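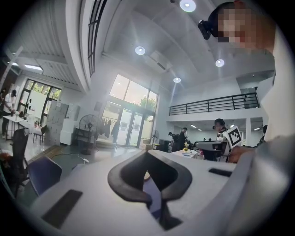
Hand-held grippers: flared rubber fingers vs flat pads, anyone run both?

kestrel_torque
Wrist camera view from the Kesta unit on our shop floor, with the flared charcoal finger on it. We have it until the end of September and then have to pick between this and the Rolow, which has flat pads and costs more than my car. The wide view is lovely if you enjoy seeing every ceiling light in the building. I'd like to hear from people who have used either one for more than an afternoon.

benchvise93
Rolow owner. Pads are great on boxes, terrible on anything round. We dropped 6 mugs in one morning and the lab now drinks from paper.

pidloop
Disagree on the pads. If you're dropping mugs your grip force is set too low. Ours go all day on round stock. Did you touch the default at all?

benchvise93
Yes, I touched the default. I touched it so much it sent me a restraining order.

mona_r
The finger shape matters less than the lens. With a fisheye that strong, check your calibration near the edges before you compare anything. Look how the housing bends in that shot. I see a fiducial board over on the right too, and off to the side is where a marker gets ugly. Put one in the middle and compare the poses.

kestrel_torque
Fair. We had 5 mm of drift at the edges with the factory file. Redid it with the Clidport tool and it's usable now, though the Clidport manual reads like a ransom note.

pidloop
5 mm is not usable.

kestrel_torque
It was 5 BEFORE. Please read the post.

pidloop
So what is it now?

kestrel_torque
Less.

S. Kawaguchi
I ran the Kesta fingers for 1000 cycles on cable connectors. The rubber held up, but dust collected in the channel at the bottom of the V and the grip got slick. Wipe it with alcohol between sessions. Michalík sells a stiffer finger that fits the same mount. I prefer it for small parts and hate it for fabric.

mona_r
Do the Michalík ones need a different firmware profile?

S. Kawaguchi
No, but rerun the width calibration. Shigeru from the past did not, and lost a day.

benchvise93
Selling one Rolow, lightly used, pickup only. Mugs not included.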